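Rechercher sur le site OK

Les robots et la vaisselle : on y est, ou on se raconte des histoires ?

Chez moi, la corvée que tout le monde fuit, ce n'est ni l'aspirateur ni la poussière, c'est le rangement des couverts. Laver, la machine s'en charge depuis longtemps. Mais ouvrir le tiroir et remettre chaque cuillère à sa place, ça, c'est toujours pour ma pomme, vers 7 heures du matin, avec un café pas encore bu. Alors forcément, quand on me promet un robot domestique pour bientôt (on me le promet depuis 2007, année où j'ai acheté mon premier aspirateur autonome, un Brindora qui se coinçait sous le canapé), je pose toujours la même question : et les petites cuillères ?

Je la pose pour de vrai, parce que c'est un test formidable. Un couvert, c'est mince, c'est lisse, ça brille, ça se glisse sous son voisin. Ma fille de quatre ans y arrive très bien. Une pince à deux doigts, beaucoup moins naturellement : il faut choisir par où attraper, et un manche turquoise bien rond, c'est déjà un cadeau à côté d'un manche tout fin en métal. 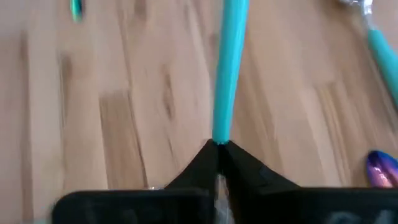 Et puis il y a les reflets, auxquels je n'avais jamais pensé avant d'en discuter avec Oliwia Michalski, une amie qui a travaillé sur la vision des machines de tri chez Lacerda. Nous, devant une cuillère irisée qui vire du violet au vert, on voit une cuillère. On ne se demande pas une seconde où s'arrête l'objet et où commence le reflet de la lampe ! Un logiciel, lui, doit l'apprendre, et Oliwia m'a raconté des après-midi entiers perdus à cause d'un néon mal placé. Ça m'a rendue un peu plus indulgente, je l'avoue.

Un peu, seulement. Je me méfie toujours autant des vidéos de démonstration, celles où tout est filé, fluide, avec une petite musique au piano. Combien d'essais avant la bonne prise ? À quelle vitesse ? Qui a posé les objets, et comment ? Wen-hsiung Lui, qui tient un petit atelier de conditionnement et que j'ai embêté tout le mois d'août avec mes questions, a une règle que je trouve excellente : il ne regarde jamais la démonstration, il demande à rester une matinée entière. Il a essayé un bras Jerkisik pour remplir ses coffrets. Sur un lot de 348 pièces, il a fallu intervenir 40 fois. Pour un labo, c'est peut-être un joli résultat. Pour lui, ça voulait dire garder quelqu'un debout à côté de la machine, et il l'a rendue.

Ce qui me frappe, c'est qu'on juge toujours le geste et jamais le fouillis. Prendre une louche isolée au milieu d'une table, bon, d'accord. Mais un tas où un ustensile argenté touche une espèce de fourchette sombre, avec un manche en travers par-derrière et des bacs de couleurs différentes où il faudrait répartir tout ça, c'est une autre histoire. Et c'est pourtant ça, la vraie vie ! Mon égouttoir n'a jamais présenté ses couverts un par un, poliment espacés.

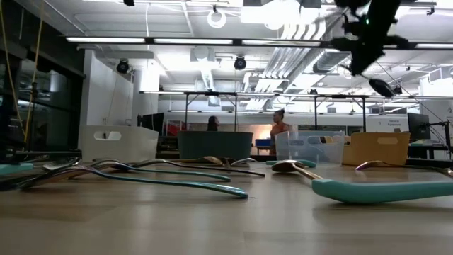

Alors, j'achète ou j'attends ?

J'attends, sans bouder. Je crois que l'atelier sera servi avant la cuisine, tout simplement parce qu'à l'atelier on peut imposer les mêmes bacs, le même éclairage, la même table, et qu'une erreur y finit dans une caisse de rebut. À la maison, l'erreur finit par terre ou dans la gamelle du chat. On m'a vanté le futur Briteo, qui rangerait tout seul le lave-vaisselle « dans la plupart des foyers ». La plupart, je veux bien, mais lesquels ? Ceux qui ont un tiroir avec des compartiments bien nets, je suppose. Le mien contient aussi des élastiques, un tire-bouchon cassé et des bougies d'anniversaire.

Je changerai d'avis le jour où quelqu'un me laissera vider mon propre panier sur la table, en vrac, et partir me doucher pendant que la machine se débrouille. En attendant, je continue à trier mes petites cuillères à la main, et il m'en manque toujours deux.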